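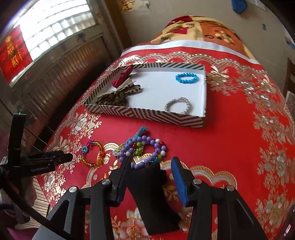

Vue 1. Bracelets de perles et nœuds à cheveux, table ronde, nappe rouge à motifs floraux dorés et blancs.

Galerie - Petits trésors de chambre : ranger, trier, transmettre

La Maison de quartier Orwood présente sur cette page le volet consacré aux parures d'enfants de son programme « Objets du quotidien ». Ce programme, ouvert en octobre, s'intéresse aux biens modestes que les familles conservent dans les chambres : bijoux de fantaisie, accessoires de coiffure, boîtes de récupération, menus ouvrages réalisés à la main. La coordination en est assurée par Petrică Rusu ; les textes ont été établis par Marius Moldovan.

L'inventaire du programme compte à ce jour 62 notices. Chacune porte sur un ensemble d'objets considéré dans son lieu d'usage, sur le meuble où il est habituellement trié ou rangé. Les notices relatives aux parures sont au nombre de 9. La présente galerie reprend la première d'entre elles, accompagnée des légendes détaillées et des indications pratiques destinées aux familles participantes.

Légendes détaillées de la vue 1

Les bracelets à perles rondes
Un bracelet violet, dont les perles lavande alternent par endroits avec des perles blanches, est mêlé à un bracelet vert et rouge et à un petit bracelet blanc. Les ensembles de ce type sont inscrits à l'inventaire sous une cote unique, les pièces n'étant décrites séparément qu'après le tri.

Le bracelet à facettes
Perles orange, jaunes et rouges, avec une breloque turquoise en forme de symbole de la paix. La breloque est mentionnée dans la notice au même titre que les perles.

Le brin duveteux
De couleur sarcelle, il évoque un cure-pipe et se dresse en boucle au-dessus des bracelets. Les fournitures de loisirs créatifs sont admises dans l'inventaire dès lors qu'elles sont conservées avec les bijoux.

Le couvercle de boîte
Rectangulaire, intérieur blanc, bord rayé de chevrons noirs et blancs. Il contient un bracelet de perles turquoise et un bracelet argenté scintillant. L'usage d'un couvercle comme plateau est fréquent dans les foyers visités - il figure dans 3 des notices consacrées aux parures.

Les nœuds à cheveux
L'un est rouge, l'autre en tissu à imprimé léopard, prolongé d'un ruban beige au même motif. Tous deux sont placés dans le couvercle, du même côté.

La nappe
Rouge, à motifs floraux blancs et dorés, ornée d'arches dorées et de bordures festonnées. Le linge de table fait l'objet d'un chapitre distinct du programme, auquel les lecteurs voudront bien se reporter.

La chambre
Un lit est installé au-delà de la table, sous une couverture beige, rouge et orange à cercles noirs et lettres cursives. Une affiche ornée d'un personnage de dessin animé décore le mur.

Indications pratiques pour le tri

Les familles souhaitant préparer leurs propres parures sont invitées à travailler sur une surface plane, recouverte d'un linge. Les bracelets emmêlés seront dégagés un à un, sans traction sur le fil. Les perles isolées seront réunies dans un sachet fermé portant le numéro de la notice.

Les accessoires textiles (nœuds, rubans, barrettes habillées) seront posés à plat et séparés des pièces métalliques. Il est demandé de ne pas laver les tissus avant l'examen. Les boîtes et les couvercles employés pour le rangement doivent être présentés avec leur contenu, y compris lorsqu'ils sont dépareillés - leur réemploi fait partie de l'usage étudié.

Les objets ne quittent pas le domicile. Seules les descriptions et les vues sont versées au fonds documentaire, avec l'accord écrit du foyer. Les prénoms des enfants ne sont pas publiés.

Consultation

Le dossier complet, enregistré sous la référence 1636, peut être consulté à l'accueil de la Maison de quartier, salle Lau, sur simple demande. Les personnes souhaitant corriger une légende ou proposer un terme plus exact pour un objet sont priées d'utiliser le formulaire disponible au même endroit, en indiquant le numéro de la vue concernée.

Textes de la galerie mis en ligne le 8 mai 2018.
Reproduction des légendes autorisée avec mention de la Maison de quartier Orwood.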